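Stono Bidet Seat - elongated, white
Sold and fitted by Gethin Bath Supply, Mastville

Electric bidet seat, one-piece look, closed lid sits flat. Fits most elongated bowls. Needs a grounded outlet within 3 feet of the tank - measure first please, we get a lot of returns over this.

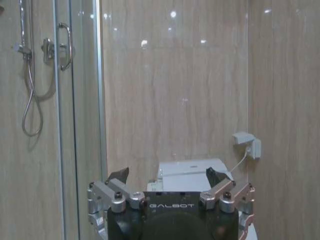
White plug and thin white cable, outlet on the wall beside the unit.

Whats in the box: seat and lid, mounting plate, hose, T-valve, two bolts, paper manual. No wrench.

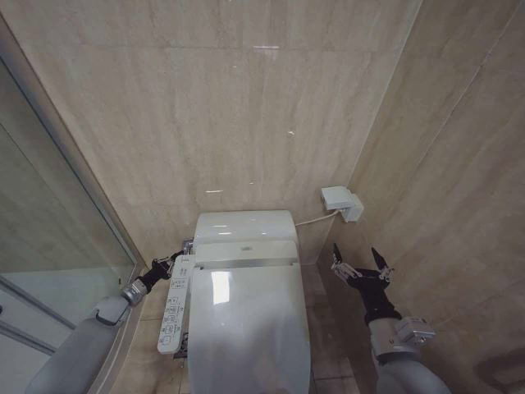

Cleaning is easy enough. Soft cloth, mild soap, no bleach. The lid is smooth and glossy so wipe it dry or it spots. Do the thin silver trim line at the back too, across the front of the rear housing. Dust sits there. Unplug before you clean.

Lid and seat both slow close. Dont push them down by hand, it wears out the hinge.
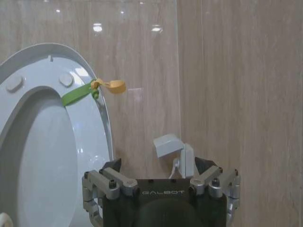 Replacement bumpers are in stock, pack of 4, ask for the Cultano set. Press in, no glue. Rated load on the seat is 330 lb.

Warranty 15 months parts, 7 on the hose. Keep the reciept.

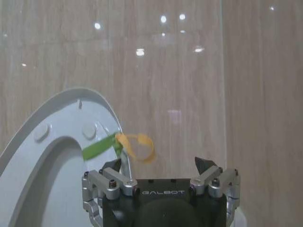
Fitting is $80 inside Mastville, old seat taken away. Next open slots are in September - call the shop and ask for Tin-yau Hung. Floor model can be seen any time we're open. No returns once installed.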